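Isska gallery: perception and planning

Welcome to the picture page for Isska, the control software Decha Suksawat and I have been building at the Dendico workshop in Sangkhawat! If you came over from the project notes you already know the long version. For everyone else: Isska takes in wrist camera images and joint readings, keeps a running guess about what is around the gripper, and plans the next short stretch of motion from that guess. It's all ordinary code on an ordinary desktop PC, and we love working on it.

This page is for the close-range side of things, meaning whatever the wrist cameras deliver and what the software makes of it. We spent most of February on exactly this part, and it has been the most fun I've had with the project so far (Decha would say the planner rewrite, but he's wrong).

Wrist views, both soft grays from one side to the other, with no sharp edge for a feature matcher to hold on to.
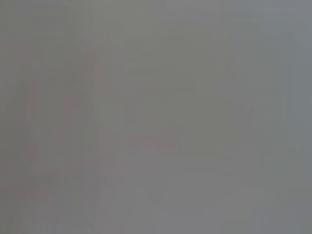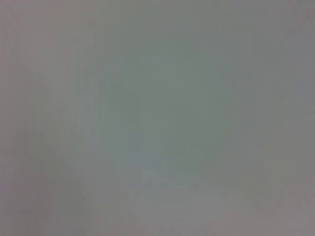 The piece of Isska I'm happiest with is the confidence gate. Every image gets a score before the perception module is allowed to use it. The score comes from 3 checks: edge strength, local contrast, and how many features can be matched to the image before. A low score doesn't stop the arm by itself. The planner keeps the last pose estimate it trusted and lets the uncertainty grow with each step, and once the uncertainty gets too big for the current task, the speed limit drops. If it keeps growing, the planner asks for a retreat along the path it came in on.

We went through two versions that did this badly. In the first one the gate was a plain yes or no, and the arm would stutter whenever the score hovered near the cutoff. In the second we smoothed the score over time, which cured the stutter and made the whole thing slow to notice trouble. The one we use now has separate limits for losing trust and getting it back, with a short hold in between. Such a small change, and the motion looks so much calmer!

Decha wrote the replay tool we test all this with. It's called Fidex, and it feeds logged images and joint readings back through the same code that runs live, at any speed you like. You can pause on one image, change a limit, and watch the plan redraw itself from that point on. Our current test set has 2961 images in it, and a full pass fits nicely into a coffee break. I keep adding gray, blurry ones, since those are the cases where a sloppy detector will happily report an object with great certainty.

A few things people have asked by mail:

Does the gate use a neural network? The gate doesn't. The detector behind it does. We wanted the gate to be something you can read top to bottom and argue with.

Can it handle more than one camera? Yes, each camera gets its own score and the pose estimate weighs them accordingly. If all of them score low together, the planner falls back on joint readings alone.

Why not use a depth sensor? We'd like to try one, and the input layer has a slot for it. The sensors we've looked at have a minimum range that is too long for work right at the fingers, so contact sensing is probably going in first.

Next up is a cleaner way to show uncertainty in Fidex. Right now it draws a pale circle around the estimated gripper position, which is fine for position and hopeless for rotation. I have a sketch with little fans at each axis that Decha finds ugly. We'll put both versions on this page when they run.

Settings files for the gate are in the downloads section, with comments in English and Thai. If you try them on your own arm, please write and tell us which limits you ended up with!

Orathai Rojanasak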